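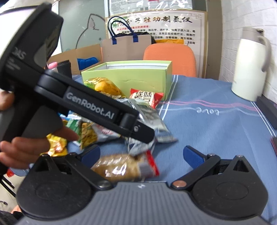
How many snack bags does the Urrego rack hold?

It holds 120 single-serve bags when all the baskets are in use. Larger sharing bags take up more room, so plan on fewer if you carry a mix of sizes.

Urrego Countertop Snack Rack
Made by Jultport Display, Mullmont

The Urrego is a wire rack for bagged snacks such as chips, pretzels, popcorn and small cookies. It is sold to break rooms, front desks, school stores and small shops that want bags standing up and facing forward in a small space.

The rack has 3 baskets, one above the other. Each basket slopes toward the front, and bags slide forward as the first ones are taken. The base is 17 inches wide. Most checkout counters have room for it with space left over for a card reader.

Baskets lift off the frame without tools. You can leave the middle one out if you need the height for tall bags, or take all of them down for cleaning. The wire spacing is close enough to hold the smallest fruit snack pouches, though very flat bars can slip through the corners. We sell a clear liner for that, listed under accessories.

Filling the rack

Put new stock in at the back and pull older bags forward. Chips bruise easily, so don't press a basket full. If a bag has to be pushed in, it belongs in the storeroom. Heavier items go in the bottom basket - nuts and trail mix especially.

Check dates when you refill. A label strip clips to the front of each basket for prices or allergy notes. The strip takes standard paper inserts, and a blank sheet comes in the box.

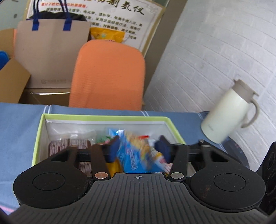
Keep the rack out of direct sun. Light and heat make the oil in fried snacks go stale sooner, and printed bags fade. A spot next to a coffee machine is also a poor choice, as steam softens the paper inserts.

Cleaning

Wipe the wire with a damp cloth and mild soap, then dry it. Do not put the baskets in a dishwasher. The coating is tough but hot water over time will lift it at the welds. Crumbs collect under the bottom basket, and a dry paintbrush gets them out quickly.

What's in the box

Frame in two halves, baskets, label strips, blank inserts, rubber feet and a printed instruction sheet. The frame halves click together. Press the feet on before you load anything.

Colors and parts

Black, white or gray. Spare baskets and feet are kept in stock in all colors. The older frame, sold until last March, used a different hook, and its baskets do not fit the current one. Look at the back rail - the current frame has a round rail, the older one is flat.

Orders and shipping

Racks ship from our Brutbridge warehouse, which has 2,318 in stock at the time of this update. Orders placed before noon go out the same day. Returns are accepted if the rack is clean and the label strips are included.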